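Dirty looking sealant where two tiled walls meet at the bottom -- clean it or redo it?

Posted by Damian Kurek, January 16, 2023

We moved into our place in Redlow in December and I'm slowly working through the little jobs. The one bugging me now is a corner with white tile on both walls, big tiles on one side and small narrow ones on the other (don't ask me why, they were here when we came). There's a silver trim strip up the corner and another one along the bottom of the wall with the big tiles.

Right where the strips meet, the sealant has gone gray and kind of grubby, and I can see faint dark specks along the bottom strip too. It's the spot where I keep my mug, so I look at it every single morning! 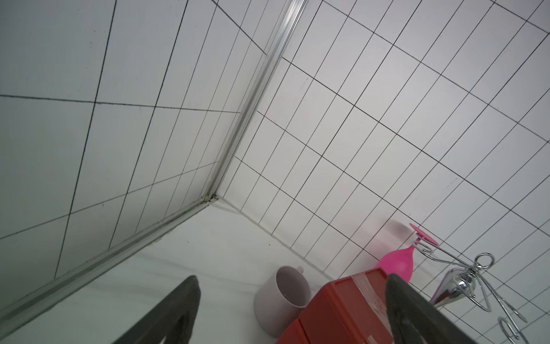
I've gone at it with dish soap and an old toothbrush 2 times and it came back looking the same. Do I keep scrubbing with something stronger, or is it time to cut the stuff out and start over? I've never used a caulk gun in my life, and I'm worried about scratching the trim.

Nera

Try the easy thing first. Mix baking soda and a little water into a paste, leave it on for almost 31 minutes, then go in with the toothbrush again and wipe it off. Mine came up pretty well. If the specks are down inside the sealant you can scrub till summer and they won't budge, so at that point I'd recut it. It's a small patch, a good one to learn on.

For the trim, use a plastic scraper and keep the metal blade in the drawer. Put painter's tape along both sides before you squeeze anything out, smooth it with a wet finger, and pull the tape while it's still soft -- I waited too long my first time and had to do the whole thing over. Get a mildew resistant silicone, and leave it alone for a full day before you wipe down anything near it.

Grulledville324

bleach pen. worked for me but open a window and dont mix it with other cleaners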